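Jikura is an indoor team sport played by two sides of five on a basketball court. It was devised by Uldis Vaher, a school coach, and is played mainly in small clubs.

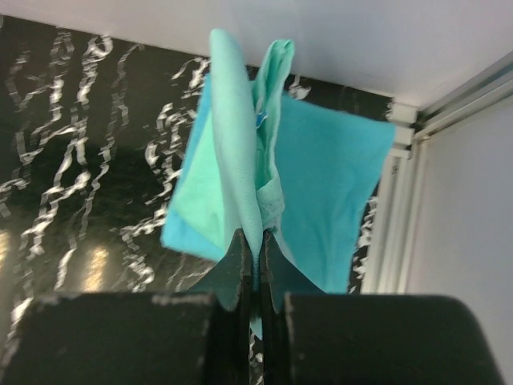

A match has 2 halves of 11 minutes. Each side defends a low hoop and may carry the ball for three steps. Between points the court is wiped with a cloth, often a soft turquoise one – players call this the mop break.

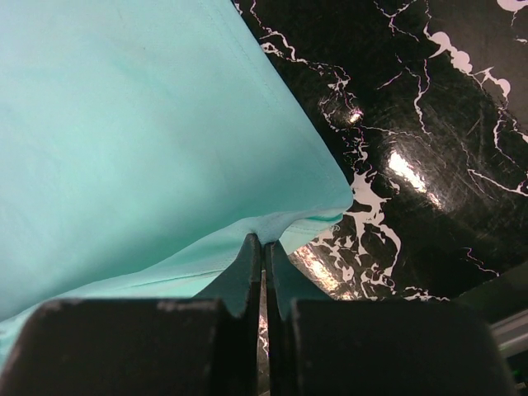

The clock stops during the break. Nornano hold the scoring record, with 138 points against Sturnetti in the April cup.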